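Shelf trays for the Fatstead order – B flute or E flute?

Started by corrugate_pete
Forum: Packaging and Display / Board and Materials

corrugate_pete wrote:
We have a job in from Fatstead for counter trays. Each one holds 30 small jars in two rows, and the front lip has to tear down along a perforation. The first run is 2,000 trays. I quoted it in B flute because that is what we had on the floor, but their buyer now wants E flute so the print looks cleaner.

My worry is the bottom. The jars are glass and the trays get stacked 6 high in the stockroom before they ever reach a counter. Has anyone run a glass jar tray in E flute and had it hold up?

mill_road wrote:
Yes, but with a doubled base. Fold the side flaps all the way across so the bottom is two layers. It uses more board per blank and you may lose one blank per sheet, so check your nesting before you agree to a price.

S. Lykkegaard wrote:
I would stay with B and put a litho label on it. The print will look better than direct print on E, and you keep the stacking strength. The label adds cost, but so does a doubled base.

mill_road wrote:
Labels on a tear-down front are a pain. The label bridges the perforation and you get a ragged edge when the shop staff pull it. We did one for a candle company and they sent us a box of the torn ones.

S. Lykkegaard wrote:
You perforate after mounting, so the knife goes through both. If the edge is ragged, the rule is worn or the tie is too wide. We run a lot of these and the fronts come off clean.

mill_road wrote:
We did perforate after mounting. It was still ragged. The label stock was heavier than what you are probably using.

corrugate_pete wrote:
What weight of label are you running, Signe?

S. Lykkegaard wrote:
The lightest coated sheet our mounter will feed without wrinkling. I'm at home and don't have the spec in front of me. I'll post it when I'm back in.

flatbed_al wrote:
Before anyone argues more about flute, has the Fatstead buyer seen a blank white sample in both? We cut two samples on the table, glue them by hand, load them with the customer's real product and leave them stacked over a weekend. The customer picks one and signs it. Saves a lot of email.

corrugate_pete wrote:
They've seen a drawing and a render. No sample yet. They haven't sent me jars either.

flatbed_al wrote:
Then I wouldn't quote again until you have the jars. Filled ones, with lids on. I once made a whole tray to the size on a drawing and the lids were wider than the glass.
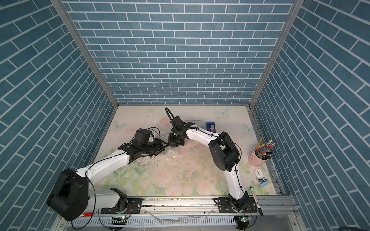 Two robot arms over a floral tabletop

guju_altthorpe wrote:
Guðlaug Juhl here. I do structural samples and I agree with Al on the jars. A few things from our side.

Stacking strength in a tray like this comes mostly from the corners and the side walls. If the jars are taller than the walls, the jars themselves carry the load and the flute hardly matters for stacking. If the walls are taller, the flute matters a lot. Pete, you didn't say which.

The base is a separate question. With glass in two rows, the weak spot is the middle of the base when someone picks the tray up by the ends. A doubled base fixes that in either flute. So does a center divider glued down along the bottom – it also stops the rows from knocking together.

corrugate_pete wrote:
Walls are taller than the jars at the back and sides. The front is low once the lip is torn off, but full height in transit.

guju_altthorpe wrote:
Then you do have load on the board. I would try E with rolled side walls, so each side is two thicknesses. Keep the front single or the tear won't work.

mill_road wrote:
Rolled walls in E is a good call. They still need a tab that locks into the base, and those slots are tight in E. Get the slot allowance wrong and packing slows right down.

S. Lykkegaard wrote:
I still don't see why you would go to rolled walls and a divider to avoid one label. That's a lot more folding for the people doing the packing.

guju_altthorpe wrote:
It depends who assembles it. If the trays ship glued and flat, the label wins. If the customer folds them anyway, the rolled wall is a few more seconds per tray.

corrugate_pete wrote:
They fold them. They have a packing line at Geddes and do everything there by hand.

flatbed_al wrote:
Ask for a pilot. Run 400 on the table or a cheap die and let the packing line try them before you pay for the full tool.

corrugate_pete wrote:
400 off the table would tie it up for too long, but a cheap flat die might work. I'll price that. The buyer has agreed to send filled jars, and they want a signed sample by 13th April.

mill_road wrote:
Tight if you have to wait on a die. Do the white samples first.

S. Lykkegaard wrote:
Back in now. Label spec sent to you by message, Pete. Cut one in B as well so they can compare. If they pick E after seeing both, fine.

corrugate_pete wrote:
Got it, thanks. Will cut one of each when the jars get here. Does anyone have a tie length they like for tear-down fronts in E?

mill_road wrote:
Depends on the liner. What's the board?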